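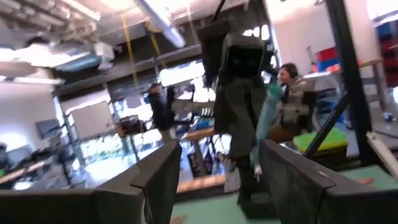
색깔별 정리 작업 하나를 학습시키려면 시연을 몇 개나 모아야 합니까?

저희는 3,000개를 목표로 잡습니다. 물체 종류가 적고 바구니 위치가 고정되어 있다면 그보다 적어도 학습은 돌아가지만, 배치를 조금만 바꿔도 집기에서 실패하는 일이 많았습니다.

이 글은 크레용을 색깔별로 바구니에 담는 작업을 기준으로 시연을 수집하는 순서를 정리한 것입니다. 기록 프로그램은 Pretell을 쓴다고 가정합니다. 다른 프로그램을 쓰더라도 순서는 거의 같습니다.

시작하기 전에

손목 카메라와 고정 카메라의 시각을 맞춥니다. 두 영상이 어긋나면 그리퍼가 닫히는 순간과 물체가 움직이는 순간이 따로 놀게 되고, 나중에 고치기가 어렵습니다. Pretell에서는 장치 메뉴의 동기화 항목을 한 번 누른 뒤 그리퍼를 두 번 여닫아 양쪽 영상에서 확인합니다.

카메라 렌즈를 닦고 노출을 수동으로 고정합니다. 자동 노출로 두면 창 쪽을 향할 때마다 탁자 색이 달라집니다. 주황과 빨강을 구별해야 하는 작업에서는 특히 문제가 됩니다.

작업 이름은 짧고 구체적으로 적습니다. "정리"보다는 "주황색 크레용을 주황색 바구니에 담기"가 낫습니다. 한 번 정한 문구는 수집이 끝날 때까지 바꾸지 마십시오.

물체 배치

크레용은 탁자 위에 손으로 흩어 놓습니다. 가지런히 놓지 말고 몇 개는 서로 겹치게, 몇 개는 멀리 떨어지게 둡니다. 같은 색끼리만 모여 있는 배치도 가끔 섞습니다.

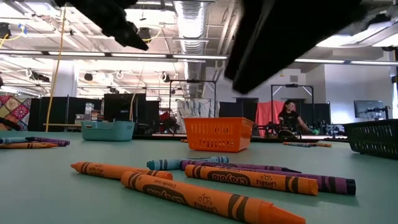 바구니 위치는 시연 9개마다 바꿉니다. 한 뼘 정도 옮기거나 방향을 돌리는 것으로 충분합니다. 다만 그리퍼가 닿지 않는 곳까지 밀어 두면 조작자가 무리한 자세로 움직이게 되고 그 동작이 그대로 데이터에 남습니다.

배치를 바꿀 때는 기록을 반드시 멈춥니다. 사람 손이 물체를 옮기는 장면이 시연 앞부분에 들어가면 잘라내야 합니다.

시연 기록

1. 그리퍼를 시작 자세에 두고 완전히 엽니다.
2. 기록을 누르고 1초쯤 기다립니다.
3. 집을 크레용 위로 이동합니다. 손가락 사이에 크레용의 가운데가 오도록 맞춥니다.
4. 탁자에 닿기 직전에 속도를 줄이고 천천히 닫습니다.
5. 바구니 테두리보다 높이 들어 올린 뒤 옮깁니다.
6. 바구니 안쪽에서 놓고, 그리퍼를 위로 뺀 다음 기록을 멈춥니다.

한 번에 잡지 못했다면 그 자리에서 다시 시도해도 됩니다. 이런 시연은 버리지 말고 "재시도" 표시를 붙여 저장합니다. Melaniia Kuzmenko가 정리한 초기 기록을 보면 재시도를 모두 뺀 모델은 한 번 놓친 뒤 허공에서 계속 손가락을 닫았습니다. 반면 크레용이 탁자 밖으로 떨어진 시연은 삭제합니다.

바구니가 차기 시작하면 놓는 높이를 조금씩 올립니다. 쌓인 크레용을 눌러 가며 놓으면 손목이 밀리면서 위치 값이 튑니다. 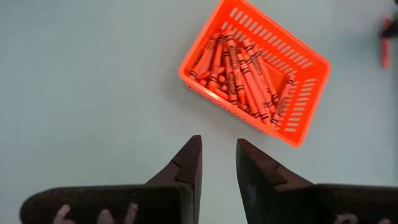 빈 바구니에서 시작한 시연과 어느 정도 찬 바구니에서 시작한 시연을 비슷한 비율로 모으십시오. 매번 비우고 시작하면 모델이 빈 바닥만 보고 배우게 됩니다.

조작자 교대

한 사람이 이어서 기록하는 양은 80개까지로 합니다. 그 뒤로는 접근 동작이 짧아지고 크레용의 끝을 잡는 경우가 늘어납니다. 조작자 이름은 시연마다 자동으로 남으니, 교대할 때 계정을 바꾸는 것만 잊지 않으면 됩니다.

검수

그날 모은 시연은 그날 봅니다. 전부 볼 시간이 없으면 배치를 바꾼 직후의 것부터 봅니다. 다음에 해당하면 제외합니다.

두 카메라 중 하나라도 영상이 끊긴 것
작업 이름과 실제로 집은 색이 다른 것
시작할 때 그리퍼가 이미 닫혀 있는 것

제외한 파일은 지우지 말고 별도 폴더로 옮깁니다. 폴더 이름에는 제외 사유를 적어 둡니다.

작성: Urs Riedl
최종 수정: 2020년 5월 28일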